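Dos brazos, una mesa y las cosas de la compra

El equipo de Kekana lleva desde abril grabando a dos brazos robóticos que recogen artículos pequeños de una mesa. El trabajo se hace para Plikeck, una empresa de preparación de pedidos, y pretende medir cuánto aporta la cámara de muñeca cuando el objeto es blando, brillante o medio transparente. Hablamos con la responsable del estudio, que pidió que no se publicara su nombre, en el laboratorio de la empresa.

"La pregunta de partida era muy concreta", explica. "Teníamos una política de control entrenada solo con la cámara alta y fallaba siempre en el último tramo. El brazo llegaba bien hasta el objeto y cerraba la pinza donde no debía."

El método se llama Gundel. Una persona maneja los dos brazos a distancia, y el sistema guarda a la vez la imagen de la cámara alta, las de las muñecas y la posición de las articulaciones. Con esas demostraciones se entrena después el modelo. Por ahora hay 609 episodios válidos. Otros 330 se descartaron, casi todos por desfases entre cámaras.

"Perder 330 episodios duele", reconoce. "Pero un desfase pequeño entre la muñeca y la cámara alta le enseña al modelo a cerrar tarde, y eso luego no se arregla con más datos."

Los artículos se eligieron por lo mal que se dejan coger: bolsas que se arrugan, tubos que ruedan, cajas ligeras que se desplazan al primer roce.
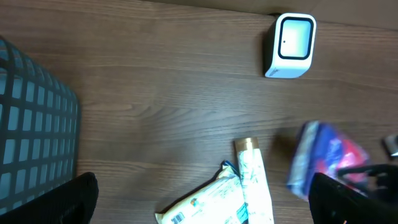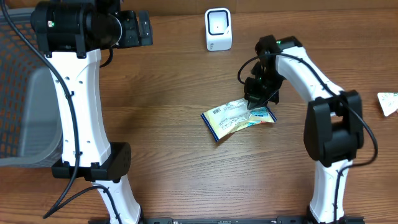
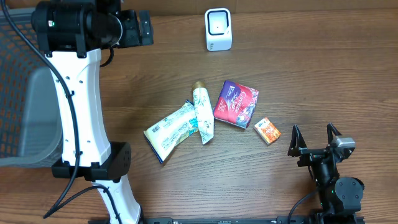
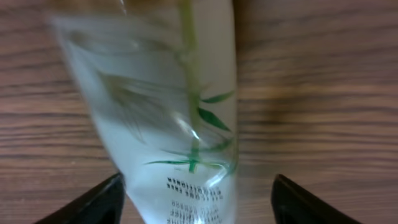 Cada demostración dura unos 30 segundos. El operador no recibe un orden fijo de recogida; decide sobre la marcha por dónde empieza y con qué brazo. Al principio sí había un guion, pero lo retiraron en mayo. "El modelo se aprendía el guion", cuenta. "Si cambiábamos dos cosas de sitio, iba a buscar la primera donde ya no estaba."

Para el entrenamiento comparan tres variantes: solo cámara alta, solo muñecas y todas juntas. La última es la que mejor se comporta con los envases flexibles. Con las cajas rígidas la diferencia es tan pequeña que todavía no la dan por buena. La variante de solo muñecas resultó peor de lo que esperaban, sobre todo al elegir el siguiente objeto.

"De cerca se ve muy bien el borde de una bolsa, pero se pierde el resto de la mesa", dice. "Y hay otro problema, que es el desenfoque. Cuando la muñeca o el objeto se mueven deprisa, la imagen cercana sirve de poco. Hemos dejado esos fotogramas dentro del conjunto. En un almacén también los va a haber."

Los envases translúcidos siguen siendo el punto débil. El modelo confunde a veces el contorno con la veta de la madera que se ve detrás, y los brillos empeoran las cosas. Probaron a cambiar la iluminación y mejoró algo, aunque prefirieron volver a la luz normal de la sala.

La sincronización corre a cargo de Fereo, un programa propio que marca cada imagen con la hora del mismo reloj. Lo reescribieron en junio, después de la tanda de descartes, y desde entonces las pérdidas han bajado mucho.

El siguiente paso es repetir las pruebas sobre una superficie lisa y de otro color, con los mismos artículos. Plikeck ha pedido además que se incluyan envases a medio llenar. "Eso cambia el peso y cambia cómo se dobla", comenta la responsable. "Vamos a tener que grabar otra vez buena parte del conjunto. Empezamos en septiembre."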